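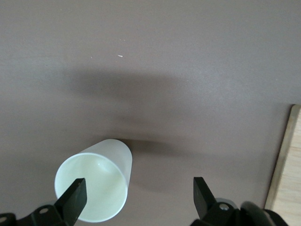 *A white plastic cup on its side.*

# The Slow Art of Bringing Home an Old Dog

When Marit Haugen drove out to Usside to meet a gray-faced hound named Trosska, she had already told her sister, her dentist and the man at the hardware store that she was only going to look. She had a perfectly good reason for looking, too. Her last dog had died in November, the house was too quiet in the evenings, and she thought it might do her good to stand in a kennel for half an hour and be leaned on. Well, you can guess the rest. Trosska rode home on the back seat with her chin on the armrest, sighing at every stop sign, and Marit had to turn around after three miles to go back for the paperwork.

I've been writing about dogs for a long while now, and I will admit that I have a soft spot for this kind of story. Puppies get the calendars and the greeting cards (and fair enough, they are very good at being puppies), but the dogs who come into a home at nine or ten or eleven years old have a way of settling into the furniture of your life that I find hard to describe to people who haven't had one. They've already decided what they like. Your job is mostly to find out what it was.

## The first few nights

Philomena Agbenyega runs a small rescue outside Hollenstein that takes in older dogs and very little else. I spent a long afternoon in her kitchen, where there were dogs under the table, dogs in the hall, and one enormous brindle fellow asleep across the doorway so that everyone who wanted more tea had to step over him.

"People expect an old dog to be grateful on the first night," she told me. "He isn't grateful. He's confused! He had a bed somewhere, and it smelled a certain way, and now it's gone."

Her advice is to keep things dull. Put the bed in a corner where the dog can see the room without being walked past. Feed the same food the dog was eating before, even if you don't think much of it, and change over slowly once the stomach has calmed down. Leave a light on in the hall, as many older dogs see poorly in the dark and will stand at the top of a staircase wondering what happened to the floor. And hold off on visitors for a while. Your friends can wait, and they'll be just as happy to meet him when he has stopped pacing.

Some dogs won't eat much at first. Some will eat everything, including things you did not offer. Trosska, for her part, ate nothing at all the first evening and then, sometime before dawn, an entire loaf of rye bread with the bag folded neatly beside it.

## Floors, stairs and other mountains

If there's one thing that makes the biggest difference to an older dog in a new house, it may be carpet. Smooth floors are hard on hips that have lost some muscle, and a dog who slips once near the back door may decide that the back door is a bad place and refuse to go near it. Marit bought three cheap runners and laid them end to end from the bed to the water bowl to the yard. It looked dreadful, she says, like a little airport. Trosska walked it from end to end the same day and has used it ever since.

Adwoa Kyei, a veterinarian who sees a good many seniors in her practice, asks new owners to watch how the dog gets up. A bit of stiffness after a nap is common enough. A dog who groans, or who tries twice and gives up, or who has stopped lying down fully and only props himself against things, ought to be seen. There is a lot that can be done for sore joints these days, and she finds it sad when people put everything down to age and leave it there.

She also asks for a weigh-in and a look at the teeth in the first couple of weeks. Bad teeth make for a quiet, withdrawn sort of dog, and more than once she has sent an owner home with what seemed like a different animal after a few extractions.

Stairs are their own matter. A gate at the bottom is the simple answer, but a dog who has slept near people all his life may cry behind it. You might sleep downstairs for a bit, as Marit did, on a sofa that was a good eight inches too short for her. (She is tall, and she would like that noted.)

## Yes, they learn

Fuseini Ankrah teaches a class for older dogs in a church hall, and it's a lovely thing to sit in on. The lessons are short, and there is a great deal of lying down in between. He works with soft treats broken very small and uses hand signals from the start, so that the dog whose hearing is fading will still know what's being asked.

"They concentrate better than the young ones," he said, while a white-muzzled spaniel named Tevar gazed at his treat pocket with total devotion. "They just can't do it for long."

Tevar's owner, Lamisi Asante, had adopted him from a family who could no longer manage the walks. He'd never been taught to wait at a curb. It took them most of a month, a few minutes at a time, on the same quiet corner, and now he sits there whether or not there's any traffic, and looks up at her until she says the word.

I asked Lamisi whether she worried about how long she might have with him. She took her time over it. She said that she'd thought about it a great deal before he came and much less afterward, mostly because he needed his breakfast.

Marit gave me nearly the same answer over the phone last week, with Trosska snoring so loudly in the background that I had to ask her to repeat it. They had been as far as the mailbox and back that morning. Trosska had wanted to go a little farther, up to the hedge where the neighbor's cat sits, and so they did that too.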